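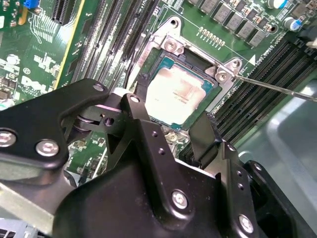
Mondays on the 28

May 15, 2023

Hello, friends! The lilacs are a week away from opening, I have mud up both pant legs, and I want to tell you about the bus.

A few of you wrote back after the last letter to ask what I meant by "our bus day", which I'd tossed in at the end as if everyone knew. So this one is for you, and also for my cousin, who thinks I've lost my marbles.

Since October my dad and I have been riding the 28 to the end of the line every Monday. We get on at the stop by the credit union at twenty to ten, sit on the right-hand side (he likes the river), and stay on until the driver has to turn around at Vustevon. Then we get off, walk a bit, eat something, and come home. That's the whole outing. I look forward to it the way I used to look forward to the last day of school.

Dad is 92. He gave up his licence last summer, and he did it without a fuss, handing me the keys across the kitchen table while I was in the middle of a sandwich. I was so ready for an argument that I had nothing to say. He went quiet for weeks after, though. I would offer to drive him places and he'd say no, I had enough to do, and I'd find him at the front window with his jacket on, watching people go by. I tried the drop-in lunch at the church. I tried bowling. He was polite about both, in the tone he uses for salad.

The bus was his idea. He'd lived in this town for most of his life and had never been on the thing past the hospital. He wanted to know where it went. I said I could look it up, and he gave me such a look!

So we went and found out. It goes past the hospital, then the rink, then the long stretch of new houses where the Petersens' orchard used to be, and Dad tells me every single week which kind of apple grew where. After that it swings down along the river and you get the best ten minutes of the trip. In winter it was all grey ice and steam. Two weeks ago the water was up over the lower path and there were mergansers going by at a terrific clip, backwards some of them, and the whole right side of the bus turned to look. I don't think a person in a car would have seen them at all.

I should tell you about the other regulars. Mimoza Mladenović gets on at the rink with a shopping cart on wheels and a thermos. She sat in front of us for a month without a word and then one day turned all the way around in her seat and asked my father why he wasn't wearing a hat. It was minus eleven. He said he'd forgotten it. She took a toque out of the cart, navy blue, and told him he could have it until he remembered his own. He has not remembered his own. It's the middle of May and he still brings hers along in his pocket, and every week he offers it back and every week she tells him to hang on to it, there could be frost.

She's a retired seamstress and she's going to Vustevon for the same reason every Monday, to sit with her sister, who has a room at the care home on the hill and doesn't always know who has come. Mimoza talks about this quite plainly. Some visits her sister calls her by name and some visits she calls her "Miss" and asks when the train is leaving, and Mimoza says soon, soon, and pours the coffee. She told us that the coffee is the thing that gets through. Her sister takes one sip and makes the same face she's made since they were girls.

I've thought about that a lot. My mum's been gone six years now and what I would give for one of her faces! She had one for when I'd cut my own bangs, which I did far too often, even as a grown woman.

Anyway, the end of the line. I had pictured a gravel lot and a pole. There IS a gravel lot and a pole, but across from it there's also a bakery called Ristić, in what must have been a garage at some time, with a bench out front that gets the sun from eleven on. They do a cheese pastry that comes coiled up like a garden hose. Dad eats the outside and gives me the centre, and if you know anything about those pastries you'll know that's love. The fellow at the counter now starts wrapping one when he sees the bus pull in.

The other spot is Flosano, farther down, which is half a café and half a plant shop and entirely overheated. We go there when it rains. There's a very old orange cat named Guma who sleeps on the seed catalogues, and you have to ask her permission to look up anything under T. Dad claims not to like cats. He saves her a corner of butter from his scone and thinks I don't see him do it.

Between the bakery and the bus home we've got an hour and three quarters, and that's where the walking comes in. In October he could manage to the mailbox at the corner and back, with a stop to complain. I never pushed. But he got curious about what was past the mailbox, and then what was past the bridge, and a couple of Mondays ago we made it right up to the old school and sat on the steps there while the little kids from the daycare next door threw dandelions at the fence. One of them asked him if he was a grandpa. He said he was a retired one, and I laughed so hard I got the hiccups.

He sleeps on the ride home, mostly. His chin goes down on his scarf and I hold on to the bag with the bread in it and look out at the river going the other direction. There was a day in February when I looked over at him and got frightened, he was so still, and I put my hand on his sleeve and he said, without opening his eyes, "Not yet." We both found this funny. I also cried a bit, facing the window, and I think the driver saw me in the mirror because she said goodbye to us very kindly at our stop.

I don't know how many Mondays we get. I do know that I spent a long time seeing my father in bits - dropping off groceries, changing a bulb, one eye on the clock - and now I get a whole morning of him a week, sitting down, with nothing for either of us to fix. I've learned that he once hitchhiked to Halifax for a girl who wasn't my mother. I've learned he can't stand the colour mauve. Forty years I've been giving that man ties, and at least three of them were mauve!

If you have someone you've been meaning to spend time with and you can't think what to do with them, may I recommend a bus? Pick a long route. Sit on the river side if there is one. Bring a snack, but not too much of a snack, in case there's a bakery. You don't have to talk the whole way, and I find that people say more when they're both looking out the same window and there's a reasonable chance of a heron.

Some bits and pieces before I go:

The rhubarb is up and I have too much of it already. If you're local, come by with a bag. The gate sticks, so give it a good shove.

Thank you to everyone who sent soup recipes. I've made the lentil one twice and the beet one once, and my good tea towel is now pink.

Several of you asked whether Dad reads these. He does, I print them out for him in big type, and he corrects my spelling in pencil. He would like it known that the apples nearest the road were Gravensteins and that I got it wrong in the winter letter.

No bus next week, it's the long weekend and the 28 doesn't run on the holiday. We'll be at my brother's for lunch instead, and Dad has already asked if there's a bus to it. There isn't, but I've found one that gets us within a kilometre, and Mimoza says the toque had better come too.

Write to me! I read every one, usually on the back steps with my coffee going cold.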